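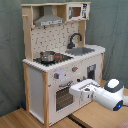

Arnilach Toy Library
Progress report to the Branow Fund
Home Corner Renewal, second reporting period

Prepared by Eleri Parry, Program Coordinator
Submitted to Zodwa Mahlangu, Grants Officer

1. Purpose of the grant

The Branow Fund supports the replacement and upkeep of large pretend-play items held by the Arnilach Toy Library and lent to playgroups, family day care providers and individual households in the Ellon district. The grant covers the purchase of play kitchens and accessories, storage, and the labour needed to check, clean and repair items between loans. This report covers the period to the end of July.

2. Activity in the period

The library made 41 loans of home corner items. Playgroups accounted for most of these, with the remainder going to households. The standard loan period stayed at 30 days, and borrowers were able to renew once where no one else was waiting.

The play kitchens continue to be the most requested items in the catalogue. Two units were withdrawn at the start of the period. Both had loose back panels and one had a split shelf that could not be repaired to a safe standard. Usable parts were kept for spares.

Returns are now accepted on Wednesday mornings only. Under the previous arrangement, large items could be left at the front desk at any time and were sometimes put back on the shelf before they had been inspected. The change was announced in the members' newsletter and has been well received, although two playgroups asked for a later closing time during school term. We have extended the session to 1 p.m. for those groups.

3. The white and pine play kitchen

The kitchen shown in this report has been entered in the catalogue as a large item. It has a white cabinet with an open timber upper section, and brings the hob, sink, range hood and microwave together in one unit. Families who have limited floor space have asked for a combined unit of this kind in each of our last member surveys. 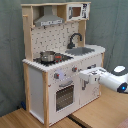 The play kitchen from one corner, with a small pot on the stovetop.

The catalogue entry lists the kitchen and its pot as separate pieces so that each can be ticked off at return. Small accessories are the parts most often missing when a kitchen comes back, and replacing them takes up more staff time than any other task. Borrowers now sign for the accessories individually.

The following points are checked at each return:

Upper shelf and uprights: firm, with no splinters or raised grain.
Range hood and microwave: secure in their places, printed details legible.
Faucet and sink basin: faucet upright at the base, basin clean at the corners.
Stovetop and countertop: surfaces wiped, front edge examined for chips.
Control knobs: attached and intact.
Pot: present, rim smooth, no dents with sharp edges.

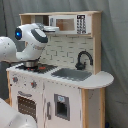

4. Expenditure

Spending on the project in this period was $1,530. This was made up of replacement accessories, hinges and fixings, non-toxic cleaning supplies, and lidded tubs for small parts. Receipts have been forwarded under separate cover. No funds were moved between budget lines, and the library contributed the cost of printing the new loan forms.

5. Matters for the Fund's attention

Transport remains the main difficulty. An assembled play kitchen does not fit in many family cars, and several households cancelled a booking once they were told the size. Coetzee Removals has offered to carry large items on its regular Ellon run at a reduced charge. We ask the Fund to consider whether delivery may be treated as an eligible cost in the next period. A written quote can be supplied.

Shelf space is also under pressure. The large items bay is full whenever more than a few kitchens are in at the same time, and we have asked the centre's management for use of the adjoining cupboard.

6. Work planned for the next period

Complete the photographic catalogue for all large items.
Sand and reseal the older timber kitchens.
Trial a spare parts register, beginning with knobs, faucets and cookware.
Survey playgroup leaders on the length of the loan period.

Questions about this report may be directed to Eleri Parry at the library office.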